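Swapped our home broadband from Santoso to Limer in July. Notes for anyone on the Kavau estate thinking of doing the same.

The old contract was 363 a year and went up every spring. Limer is 30 a month with no rise for two years, so much the same money, but the upload speed is far better.

Switching took 13 days. Most of that was waiting for a date for the engineer. He came at 8am and had gone by half nine.

You have to send the old router back yourself. Keep the post office receipt. Hakim Hutapea at number 4 didn't and got charged for his.
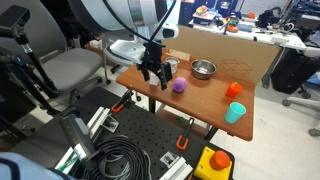

Upstairs signal is still weak in the back bedroom. I've moved the router to the landing and will see how it does over the next week.

Also, cancel the old landline separately. It doesn't stop by itself.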